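# Stekamholm Introduces Sinura Pet Water Fountain for Homes With More Than One Animal
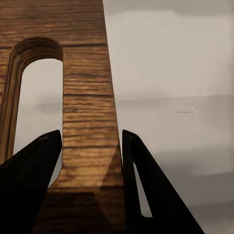 **How often does the Sinura fountain need to be cleaned?**

Stekamholm recommends a full wash every 2 weeks in a home with one cat, and once a week where several animals share the same bowl.

Stekamholm, a maker of feeding and watering products for household pets, today announced the release of the Sinura Pet Water Fountain. The product will be available in October through independent pet supply stores and through the company's own website. Distribution to stores will be handled by Jiramar, which has carried Stekamholm feeding bowls since the company's first product line.

The Sinura fountain moves water in a slow, steady stream over a raised lip and back into a covered tank. Many cats prefer to drink from moving water, and owners often report that a standing bowl goes untouched for much of the day. The fountain allows two animals to drink at the same time from opposite sides - a feature requested by customers who keep cats and small dogs together.

## Design and Operation

The pump sits in a sealed housing at the base of the tank and lifts out by hand for cleaning. No tools are needed. All parts that touch water, with the exception of the pump, may be placed on the top rack of a dishwasher. The power cord detaches from the base so that the tank can be carried to the sink and filled there.

A light on the front of the unit turns amber when the water is low. If the tank is not refilled, the pump shuts off before it can run dry. The bowl keeps a small reserve of water after shutoff, and also during a power outage, so that pets still have something to drink.

The filter is a single cartridge of carbon and woven fiber that catches hair and food particles. Under normal use, each cartridge lasts 8 weeks. Owners in areas with hard water may need to replace it sooner. Cartridges will be sold separately, and one is included in the box.

## Home Trials

Before release, the Sinura fountain was placed in 37 homes for an extended trial. Participating households kept a simple log of refills, cleaning and any problems with the pump. Comments from the trial led to two changes in the final product: a wider base, which makes the unit harder for a large cat to tip, and a longer cord.

Several households also asked for a quieter pump at night. The final version includes a low-flow setting, selected by a switch on the back of the base. The setting stays in place until the owner changes it.

## Manufacturing and Availability

The fountain was developed with Konstantinidis, a design and tooling firm that has worked with Stekamholm on earlier products. A first run of 1,000 units has been completed and is being shipped to Jiramar warehouses. Further production will follow according to store orders.

The Sinura fountain will be offered in white, slate and pale green. Replacement pumps, cords and lids will be stocked from the date of release - customers will not be required to buy a complete unit when a single part wears out. Each fountain carries a limited warranty covering the pump and base. Filters are not covered.

Stores that wish to carry the product may place orders through their regular Jiramar representative. Display units are available on request, in limited numbers.

## About Stekamholm

Stekamholm designs and sells bowls, feeders and water fountains for cats and small dogs. The company's products are sold in independent pet stores and online. Press inquiries and requests for review units may be sent to the Stekamholm press office through the contact form on the company's website.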